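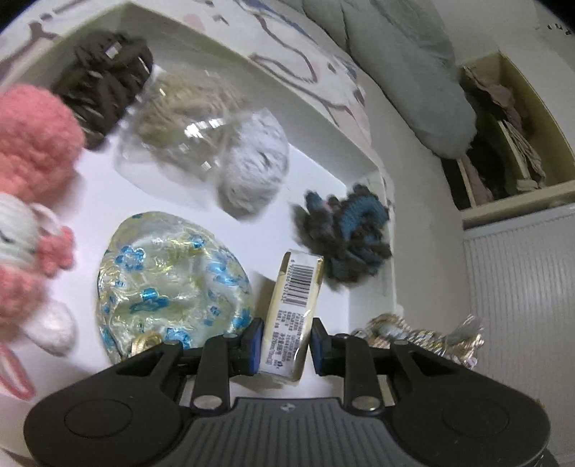

How Does a Barcode Work?

Almost everything you buy in a store has a barcode on it. It is a patch of dark stripes with white gaps between them. The stripes are a way of writing numbers so that a machine can read them quickly.

When a cashier passes an item over the scanner, a light shines on the stripes. White paper bounces a lot of light back. Black ink soaks most of it up. A sensor inside the scanner measures the light that comes back and turns it into a pattern of strong and weak signals. A small computer changes that pattern into a number.

What the number means

The number does not say "oat bar" or "soap." It is more like a library card number. The store's computer keeps a long list, and next to each number is the name of the item and its price. The food store in Irkville has 1,074 items on its list. If the store changes a price, it changes the list. The stripes stay the same. 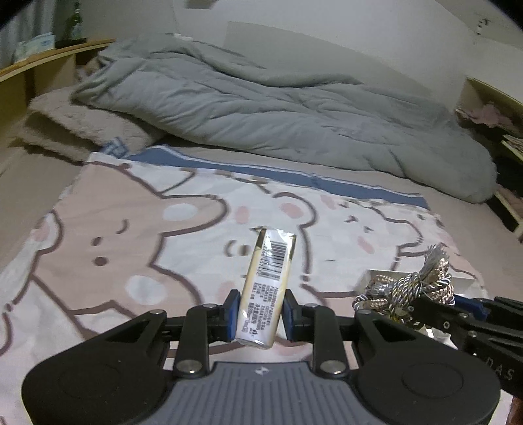
Most store barcodes also have a check digit. This is the last number in the row. The computer does some quick math with all the other digits, and the answer should match the check digit. If it doesn't match, the scanner does not beep and the cashier has to try again.

Why wrinkles cause trouble

A scanner compares how wide the stripes and gaps are. If a wrapper is badly wrinkled, some stripes look thinner than they should. Shiny wrappers can be hard to read too. When that happens, the cashier can type in the digits printed under the stripes.

Try it at home

Find 2 packages made by the same company. Look at the first few digits under each barcode. They are often the same, because part of the number stands for the company. The digits after that stand for the item.

Comments

mapleleaf7: We tried this with soup cans and the first six numbers matched.

Room 34, Vinemdale: What happens if two things have the same number?

dzenekid: my cereal box has a square one too, is that a barcode

More in How Things Work

Why Do Magnets Stick?
How the Nendden Bridge Opens
What Is Inside a Battery?
Where Does Paper Come From?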